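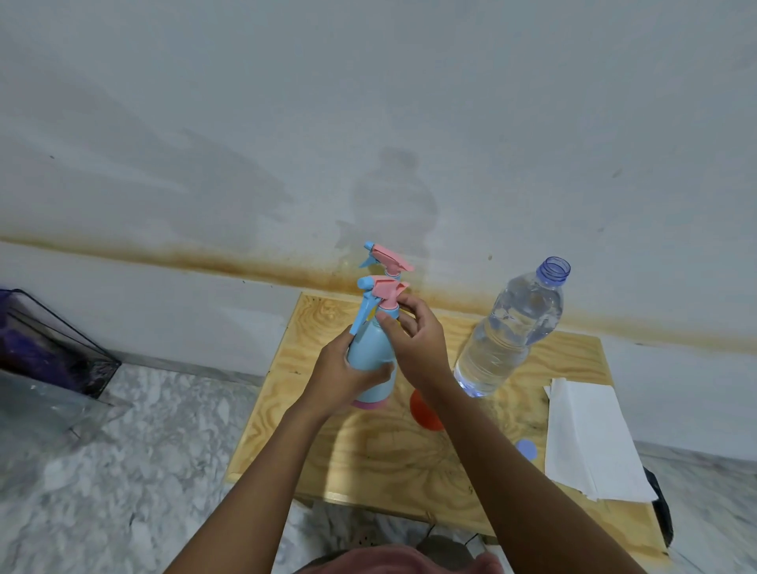
How often should you mist seedlings in the first two weeks?
As often as the top of the soil looks pale, and on a normal indoor day that means once in the morning and once in the evening.

Starting Seeds on a Windowsill
Speaker notes, Tullby Garden Club, September 2024
Speaker: Ilona Bozsik

Opening

Say hello, thank Nigel for setting up the chairs and the projector. Ask for a show of hands: who has killed a tray of basil? (Mine goes up first.)

Start with the question about misting, because it always comes up and people relax once it's answered. Then tell them the longer version. A seed has a tiny food supply and one shot at getting a root down. If the surface dries out on the wrong afternoon, that's it. But soggy mix is just as bad — you get fungus gnats, green slime and stems that fall over at the base. I love this part of growing more than any other and I want them to love it too!

Containers

Anything with holes in the bottom. Yogurt cups, egg cartons, the proper cell trays if you have them. I use Dokarau trays at home and they last, but the first tomatoes I ever raised were in cut-down milk cartons and they did beautifully. Pass the two trays around now so they get back to me before the break.

The mix

Seed-starting mix, sieved if it's lumpy. Wet it in a bucket before it goes in the cups. Squeeze a handful: it should hold together and give up a drop or two. Do the squeeze test live, bring the towel.

Don't get stuck on peat here. If someone asks, say I'm happy to talk afterward, and point them to Vendula, who has been making her own leaf mold mix and knows far more than I do.

Sowing

Big seeds go down twice their own width. Lettuce, celery and snapdragons want light, so press them onto the surface and leave them there. Label everything right away, with pencil. Marker fades.

Tell the February story. I sowed 206 peppers in one weekend, got 139 good plants, and had nowhere to put them. Otakar took 20 for the allotment and was still finding homes for them in June. Pause for the laugh, then make the point about sowing less and sowing twice.

Watering

Mist until the seeds are up. Set the nozzle to a fine spray and hold it back a bit so the drops fall softly; a hard jet will push small seeds into one corner. After the first true leaves, switch to watering from below. Put the tray in a shallow dish for 10 minutes, then lift it out and let it drain.

Rinse out any bottle that has held cleaner, or better, keep one just for plants.

Light

A south window is fine for herbs and lettuce. Tomatoes and peppers get leggy, and a cheap shop light on a chain fixes it completely. Keep it close, a hand's width over the leaves, and raise it as they grow. Show the leggy tomato beside the sturdy one. Same packet, same day!

What to sow now

Fall is a great time to practice — lettuce, cilantro, parsley, pansies for the front step. Short list on the handout. Gervásio has packets of the Zeman lettuce to give away at the back table, one per household please.

Questions

If it's quiet, ask who has tried onions from seed. Finish by half past so Nigel can lock up.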